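Edari brings back the outdoor faucet nobody can leave running

12 shares | 4 comments

Edari has put its self-closing garden faucet back on the shelves, two years after pulling it over a complaint that it closed itself too well. The new version, sold as the Trummer, shuts off after four minutes unless someone walks over and turns the handle again. The old one gave you 90 seconds, long enough to rinse one boot.

The company says the spring cartridge inside has been redesigned and can be swapped out from the front with a hex key. Owners of the original can buy the cartridge by itself, provided they kept the original.
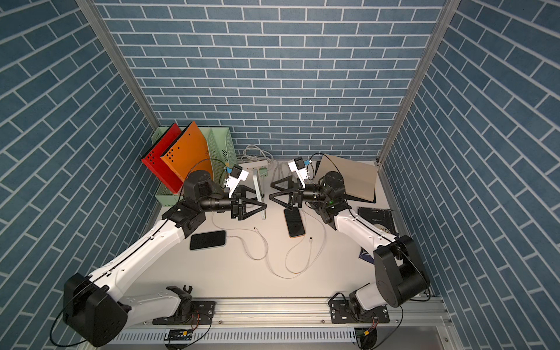
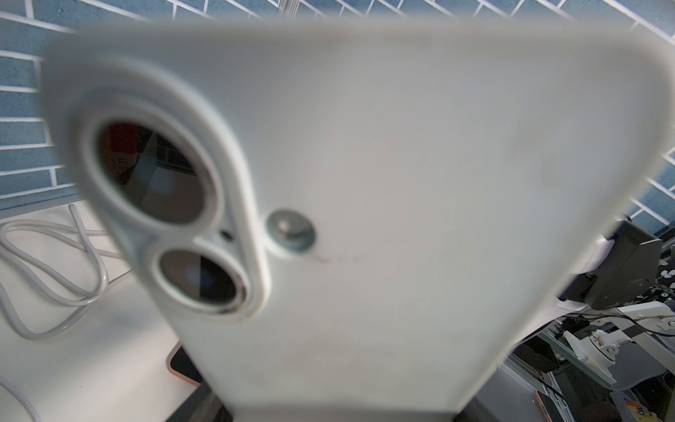 Two robot arms in a blue brick-patterned workcell, top; the back of a white phone, bottom.

The first shipment of 423 faucets went to the Drudholm warehouse and the plumbing counter at Pivuvgate, where a display model has been hooked up to a bucket. Staff there have already been asked whether the timer can be turned off. It can't, although the instruction sheet spends a full page on the subject.

Edari also makes a plain outdoor faucet with no timer, and it remains the better seller by a wide margin. A frost-proof Trummer is promised for November, by which time most people in Drudholm will have drained their lines and put the hose in the garage.

Filed under Home & Plumbing

4 comments | Share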